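Section 4: Comparing two sets of finger pads on packets and parcels

By this point you should have both hand-held grippers charged, paired and showing up in Westeo (go back to section 3 if one of them is missing from the list). Now for the fun bit! I run this comparison every time a new set of pads arrives, and it's the quickest way I know to find out whether they're any good on soft, slippery things.

What you'll need: both grippers, the Trondimari pads and the Grernetitz pads, an open cardboard box, and a heap of ordinary packets. Mix them up – thin ones, shiny ones, something bulky in plastic. Work on a bed or a sofa if you can. A hard table flatters every pad going.

1. Fit the same pads to both grippers. Push each pad down until it sits flush, then squeeze the trigger 3 times to settle it.

2. Open Westeo, pick "Compare" and type in a run number. Mine start at 1813 for reasons lost in an old spreadsheet, so use whatever you like.

3. Spread some packets out within easy reach and leave a few in the box.

4. Pick up a thin packet first, by its sides, with the jaws pointing away from you. Close slowly and stop as soon as it stays up by itself.

5. Next, work over the box. Reach down between the jaws' widest setting and full close, and try not to rub the outer arms on the cardboard (I do this constantly). 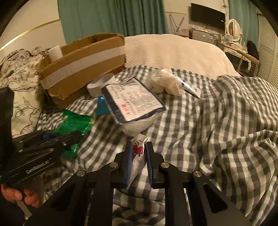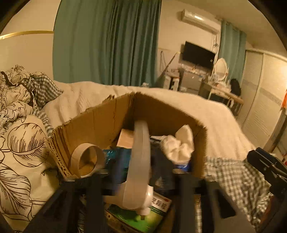 Fig. 9. Thin packet between the blue pads (first picture); working at the open box (second picture).

6. Move each thing to its new spot, let go, and press the button marked "Held" or "Dropped". Be strict with yourself! A packet that slides halfway out counts as dropped.

7. Carry on until you've done the whole heap, then swap the pads and go through it again in the same order.

Note: the force limit is set to 141 out of the box and I'd leave it there for a first go. Marit Rustad, who wrote the Šťastný driver, likes it lower for crinkly wrappers, and she may well be right, but then your results won't line up with mine.

Note: if Westeo shows error 3253, the jaws were moving while it was trying to find zero. Open them fully, keep your finger off the trigger and press "Retry".

Caution: keep your free hand clear of the linkages behind the jaws. They close up faster than you'd think, and the pinch is a nasty one.

Caution: don't wipe the pads with anything oily between runs. A barely damp cloth is fine, and let them dry before you start again.

When both runs are saved, tap "Side by side" and move on to section 5 for reading the graphs.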